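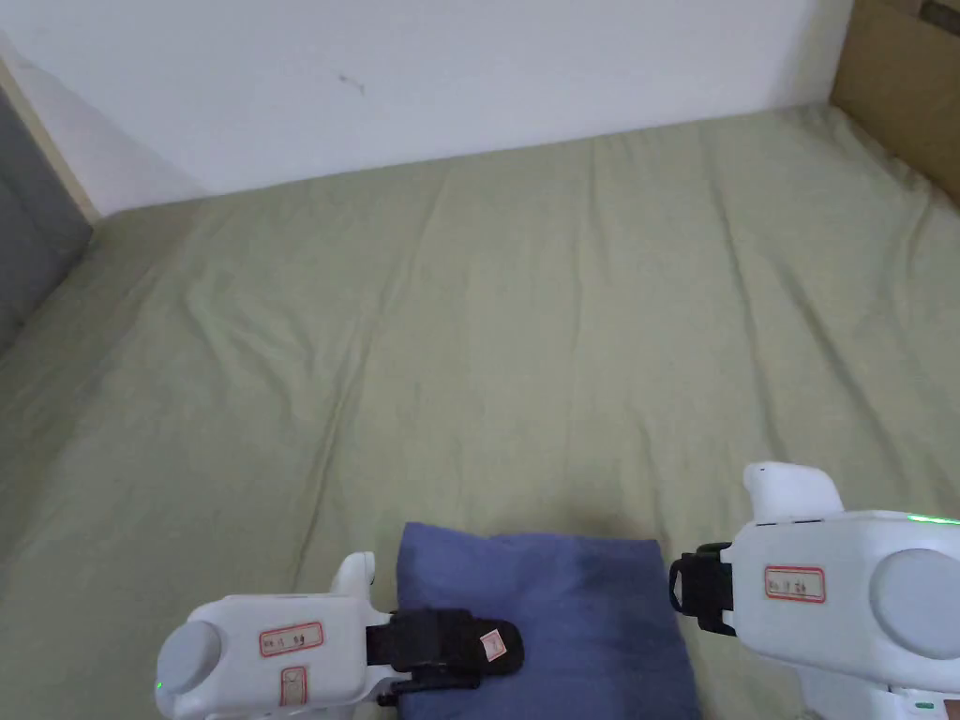
Marek Hájek objected that a gripper comparison made only on rigid blocks says very little about cushions, and that a hand which wins on blocks may lose on the first soft thing it meets. His remark, made in the discussion of an early draft, led to the present form of the Callden soft-object comparison.

The Callden soft-object comparison is a procedure for trying out two-finger grippers on textile goods such as cushions, folded towels and pillowcases. It was first written down at the Callden workshop and was later taken over, with small changes, by the Prurkis laboratory. It compares hand-held grippers, used in pairs, before their jaws are mounted on an arm.

Background

Earlier trials at Callden used wooden blocks and plastic bottles. Such objects keep their shape, so the contact point chosen by the operator remains the same during the whole lift. With a filled cushion this is different. The cover slides over the filling, the edge folds under the jaw, and the force read at the handle can fall while the object is still held. Ivar Björklund proposed that the bed, with its sheet, should be used as the standard surface, as a hard table lets the lower jaw slip under a cushion more easily than a mattress does.

Equipment

Two jaw types are compared. The Greretti jaw has a wide pad and closes in parallel. The Pettigrew jaw is narrower, and its tip turns inward during the last part of the travel. Both fit the same white housing, and every housing carries a handwritten label with the number of the unit. Labels are also put on the jaws, because in the first month two jaws were exchanged and 40 trials had to be repeated.

A head camera records the trial from above. It is useful for seeing the approach of both hands, but it does not show well what happens under the cushion — for this the operator's notes are still needed.

Procedure

The cushion is laid on the sheet within reach of both hands. The operator brings the grippers from the two sides, closes on the cover, lifts, holds for a slow count of five and puts the cushion back. The jaws need not touch at the same moment. In the Prurkis version the first contact may press down on the top of the cushion, while the second jaw comes from the side; the Callden version did not allow this until its second revision.

A trial is marked as failed if the cushion falls, if one jaw lets go, or if the sheet is lifted together with the cushion. The third kind of failure is the most frequent with the narrow jaw.

Results

The main series at Callden had 1,333 trials, of which 300 were made with towels and the rest with cushions. The Greretti jaw dropped fewer cushions. The Pettigrew jaw was better on towels, where its turned tip could take a single layer. Operators also reported that the wide pad was more tiring, as the trigger must be held with more force.

Criticism

Hájek has noted that the same operators made both halves of the series and became more skilled as it went on, which could favor the jaw tested last. Björklund accepted this point, and the order of jaws is now changed after every ten trials. A separate question is the wear of the pads. The Prurkis laboratory replaces them after 1,000 closures, but Callden has no fixed rule, and the two sets of results should be compared with care.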